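Speaker notes — Planner latency and the grasp stack, Stosley office, Friday, April 2, 2021

Start with the log, skip the bio slide. They've read the invite.

Say: Jolonia is our planner, Imier does the perception, and the two of them communicate like neighbours in a fence dispute. Fortin sits between and passes notes.

Median plan time on a cluttered table was 599 ms. After we stopped rebuilding the collision map on every tick it came down to 341. Pause for applause. There will be none. Move on.

Next slide, leave it up while you talk about clear plastic. The bottle and the canister are what Imier has to segment before anyone gets to think about the pot. Depth on clear plastic is a rumour, so we mask in colour first and fill the depth afterwards.
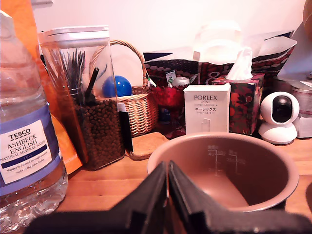
Why not just replan every time the map changes?
The map changes constantly, mostly from depth noise, and the arm would spend its day dithering. We replan only when a change touches the swept volume of the current path.

Mention the 2 threshold bugs. Own the second one.

Glossy surfaces: the filter still throws out good points along with the bad. Tuning it took over 4 weeks and I would not call it tuned. New behaviour flag lands in June — don't promise a day.

If the demo stalls, talk about the visualizer colours. Someone always has views.

Contact: Stosley planning group | © 2021 Stosley | Back to top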